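**Procurement for Automation, Unit 2 handout: reviewing a hand-held gripper kit**

Read before the Sunday intensive. Bring your own copy of the Ivell quote, the one with the footnotes.

Last session Rungnapa Intarasuk took you through arms, which are expensive and look it. We now move to the cheaper end of the catalogue, where a vendor sells you a pair of grippers with no arm attached and invites you to supply the arms yourself, at the shoulder. The product is the Ivell two-hand kit. The service wrapped around it is called Valdovinos, and it is where the money goes. 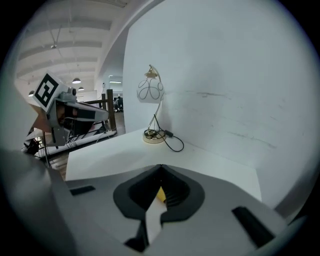
*Page last changed: February, by F. Tsolakis (pricing section only)*

## What the quote covers

The kit is $2,000. For that you get the grippers, their markers and a PDF that Hanna Kuzmenko has read twice and describes as "mostly verbs". Valdovinos is billed separately, by the month, and turns your recordings into something a robot can be trained on. Cancel it and the grippers still open and close, though you'll have paid a fair bit for tongs.

Clause 31 deserves your attention. It defines a "usable demonstration" as one Ivell's software accepts. Read it again with a pencil in your hand and note who decides, who pays, and whether those are the same party.

## Markers and line of sight

Each gripper carries black-and-white square markers so software can work out where it is and which way it's tilted. The brochure says tracking is "effortless". Ask the sales rep what happens when:

- a sleeve or the other gripper covers a marker
- the bench sits against a pale, plain wall with little on it for a camera to hold on to
- the object has a cord

The cord question is my favourite. Brochure objects are blocks and, if the marketing department is feeling bold, a mug. A table lamp with a glass globe and its flex coiled around the base is a much more honest test, and you should insist on something of the sort in any trial.
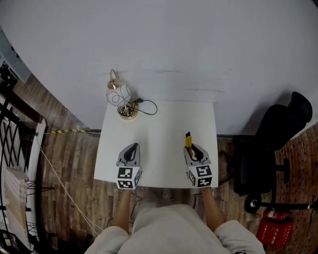
*Fig. 2. Both grippers in hand at the bench: left jaws closed and empty, box cutter held in the right.*

## Trial protocol

Waldemar Zalewska ran the Ernivmont trial and left us his method, which I've tidied up by removing the swearing.

1. Choose the objects yourself. Do not let the vendor post you a box of them.
2. Have the least keen person in the building do the demonstrations. Keen people compensate for bad tools.
3. Log every rejected recording with the reason given. "Unknown" is a reason and should get its own column.
4. Include one thin tool, such as a cutter, and one awkward object with a smooth curved surface.
5. Ask for your raw data back before the trial ends. Time the reply.

On comfort, the PDF says "suitable for extended sessions" and gives no length. Get a number in writing. Ratree Ruangrit asked for one on behalf of the Lidelbridge site and was sent a colour chart.

## For your write-up

Two pages, submitted as a memo to a manager who has already decided to buy. Cover the kit and the subscription under separate headings, even if the rep insists they're a single "journey". State what you would pay for the grippers alone. If your recommendation depends on a feature marked "coming soon", price it at zero.

Questions to Fotini, whose office hours are on the door.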